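The Meinecke Portrait

The gallery wanted 3,000 for it, a charcoal head of a singer whose name I'd have to look up. I stood there for a while. The ears were good. I've never trusted a drawing where the ears are the best bit.

"Sold in October," said the card, though the thing was still for sale.

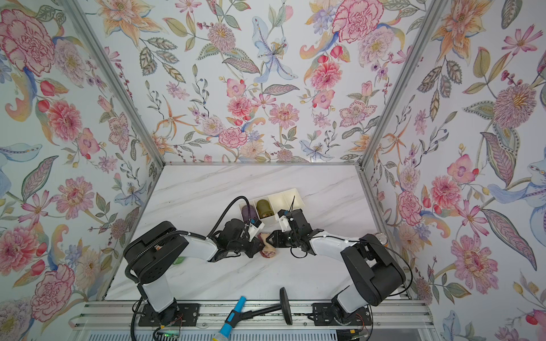

Lieselotte Wendt thought I was being unfair, and that he'd caught the mouth exactly. She had seen the singer twice, both times from the back row.

I bought a postcard of it for 2 pounds and went to find my coat.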